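Section 6: Folding on the table

Most folding guides promise a drawer like a shop display. We doubt it. The Stilum method gives you a flat stack that survives a week, provided the table is right. If you skipped section 5 (levelling the Kotham top), go back.

1. Clear the tabletop of everything you are not folding. A pale, smooth top is best, as crumbs and pen marks show before they reach the cloth.

2. Wipe the top and let it dry. Spray polish is sold for this purpose. We have yet to see it do anything except mark cotton.

3. Keep small green items to one side until you know what they are. Cleaning cloths and clothes do not belong in the same stack.

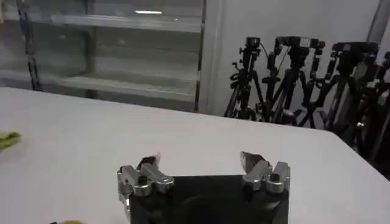 Kaufmann writes that wiping first is a waste of time, that a clean sheet thrown over the top does the same job, and that the sheet can go in the wash with everything else afterwards.

Note: A sheet slides. If you must use one, clip it at the corners and expect to straighten it after every few garments.

4. Lay the garment down in a heap if that is how it comes. Find one corner or edge and lift it. Shaking is optional, whatever the Hedberg leaflet says.

5. Draw the lifted part away from the rest until the large folds open. Pull gently on thin fabric.

CAUTION: Do not drag a printed garment across the table by its print. Older prints crack, and no product we tried puts them back.

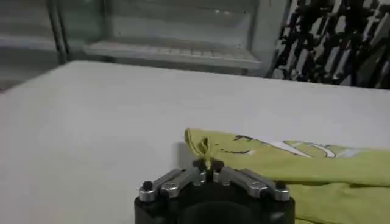

Fig. 9. Bright green fabric with a dark line print, one end raised in a peak.

6. Smooth from the middle outwards with a flat hand. Ignore small creases.

7. Fold both sides in, then fold up from the hem. Thirds are recommended everywhere; halves work for anything going on a shelf.

8. Stack no more than 11 garments. The taller stacks in brochures are probably held up by something.

Note: Folding boards are not needed for any step in this section. If you already own one, see section 9 before using it on knitwear.

Revised 2/12/21. Replaces the November sheet, which had steps 4 and 5 the wrong way round.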